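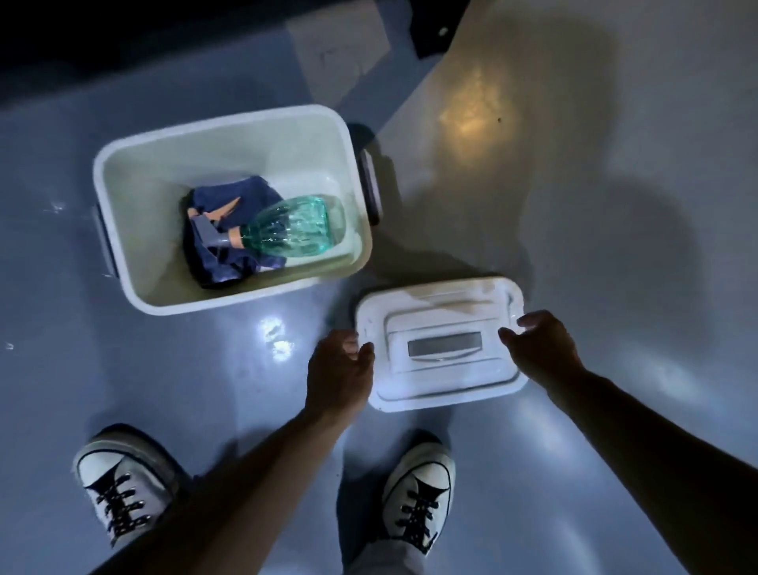
Teófilo Urrego wrote:

> I still say we are nearly there. The vacuum does the hall, the mower does the
> grass, and my nephew's warehouse has arms picking parcels all night long.
> Putting the cleaning things away in a box is hardly harder than a parcel.
> Give it 2 years and I'll have a machine doing the lot while I have my tea.

Dear Teófilo, and dear all,

I did enjoy your message, and I read it out to my sister over breakfast, who is entirely on your side and wants to know where she can put her name down. I'm going to be the wet blanket, I'm afraid, though I hope a friendly one.

You chose the box, so let's talk about the box. A spray bottle and a dark blue cloth in a white plastic tub, lid on the floor next to it, two hands going down for the lid. I do that job most evenings at the workshop in Werdale and I couldn't have told you how I do it until I started reading up for this list. The parcel arms at your nephew's place have (I'm guessing, do correct me) a flat side to grab and a belt that brings everything along at the same height. A cloth has no side at all. It's a different shape every time you let go of it, and a machine that learned what a folded cloth looks like on Monday's bench may not know it when it's been dropped in a heap with a bottle lying across it.

Then there's the bottle, which you can see through. I had no idea this was a difficulty! But a good many depth cameras struggle with clear plastic, because the light goes through it or bounces off somewhere unhelpful, and what the machine gets is a hole where the bottle ought to be. Shiny floors can cause trouble of the same kind. We have one of those at Lappalainen too, lovely to mop and dreadful for glare at four in the afternoon.

And the lid. Oh, the lid. To get a flat lid off a flat floor I hook my fingertips under the rim and tip it up, and if it won't tip I slide it till it does. After that it has to be turned the right way round, set down square, and pressed until it gives. Sometimes the trigger of the bottle is standing up too proud and the lid rides on it, and then you take it off again and lay the bottle flatter. I feel that through the heel of my hand well before I see it. A machine can be given a sense of touch, and people are doing very clever work on that, but it's dear and it wears out.

Raili Miettinen and I went to the open afternoon at Hesow in March, and I'd like to be fair to them. They had an arm closing tubs, and it closed them well, 76 out of 100 by their own tally sheet, which they had pinned up for everyone to read. I thought that rather handsome of them. But the tubs were empty and all of one make, and when one slipped a young man came over and set it straight. At home I'd be the young man, and at that rate I would sooner shut the box myself and keep the money for a new boiler.

Where I think you're right is on the narrow jobs. Floors, yes. Grass, yes, if it's a plain sort of lawn. On our shop floor the machine that feeds the saw has been a blessing to my shoulders and I wouldn't go back. They all do one thing in a place that's been arranged for them. Tidying up is the reverse, you go in after everyone else has disarranged it.

So my guess is 10 years for the box, and I'd be delighted to lose. Shall we say a cake, payable at the Julamville meeting? Lemon for me. If anybody has tried one of the newer two-armed ones on washing or cloths, do write in, particularly with the failures, as the films they put out only ever seem to have the good goes in them.

Warm wishes to all,
Minttu Vainio

Comments (3)

Ulla Koivisto
Ten years is generous. Mine can't get over the edge of the bath mat.

Delia Lungu
I pack kits for a living and the lids are the slow part for us as well. We moved to hinged ones and it helped the people and would probably help a robot. Perhaps change the box first?

Teófilo Urrego
Cake accepted. I'll be bringing it up again every Friday until then.

Recent on this list
Re: Mower stuck under the hedge again
Which jobs would you hand over first?
Saw feeder settings, second try
Re: Folding towels by machine
Julamville meeting: lifts wanted

Contact the list owner | Copyright remains with the authors of messages | Back to top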